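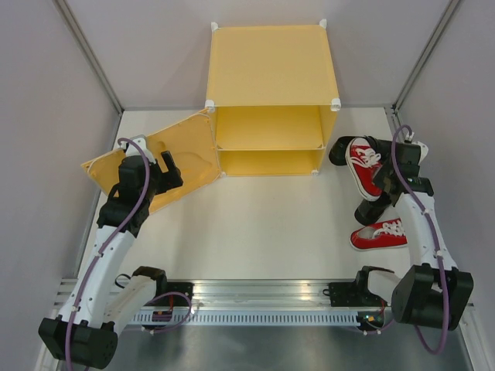 Last updated 1/14/25

Lotitz furniture swap runs out of room before it runs out of furniture

LOTITZ – The town's winter furniture swap closed 19 minutes early on Saturday, after the old Dresier Street depot filled up and the fire marshal asked that the doors be shut until somebody took something home.

Organizers had expected the usual problem, which is that people in Lotitz like to look at free furniture but are shy about being seen carrying it. This year they had the opposite half of the trade to deal with. Residents dropped off 563 items between 8 a.m. and midday. By closing time, 357 of them had found new owners. The rest are still in the depot, stacked to the windows, where they can be viewed from the sidewalk by anyone with an interest in bedside tables.

Bedside tables were the day's leading category, followed by small cabinets and the kind of chair that is kept in a hallway and never sat on. There were nearly 89 bedside tables at the last tally, although the tally was interrupted when the person holding the clipboard set it down on one of them and walked away. The clipboard was recovered on Sunday.

The rules of the swap are printed on a sheet of paper taped to the door. Bring a piece, take a piece. No mattresses. No pianos, a line added in heavier ink after last February. Anything brought in has to stand up without being leaned against a wall, and a cabinet with a door has to have the door attached, or at least traveling with it.

Interpretation was generous. One wardrobe was let in on the grounds that it stood up perfectly well when empty. A set of bunk beds arrived as a bundle of rails and a bread bag of screws and was admitted as "potential furniture," a heading that did not exist on the form until that moment and by the end of the morning had most of a page to itself.

The busiest hour was the first. The line went out past the bakery, which sold out of everything except the raisin buns, and down to the corner of Long Street, where drivers hoping to turn left were instead introduced to a sectional sofa. Police put out cones. Two of the cones were later found inside, tagged and priced at zero.

Drelen, the next town over, has held a swap of its own for several years and was quick to offer advice. In a message to the Lotitz town office, it suggested tickets, timed entry and a limit of two items per household. The town office thanked Drelen for its interest. Relations between the two places have been cool ever since the shared snowplow, and the reply was described by people who have read it as short.

Most visitors seemed pleased with their haul. A family from the far end of Long Street went home with a kitchen table that they recognized, on the drive back, as the one they had given away two swaps ago. It has been sanded since, and they say it looks much better. A retired couple who came to get rid of a bookcase left with two bookcases and were seen in the parking lot having a quiet talk about it.

The remaining pieces can be picked up at the depot on weekday evenings from 5 to 7, with no need to bring anything in return. The town would in fact prefer that you didn't. Whatever is left at the end of the month goes to the county reuse yard, which has asked for advance warning and a rough idea of how many bedside tables to expect.

A spring swap is planned, at a larger site still to be picked. The high school gym has been mentioned, though so far only by people who don't work at the high school.

Shares: 19 | Comments (3)

Contact the newsroom | © Lotitz Weekly | Back to top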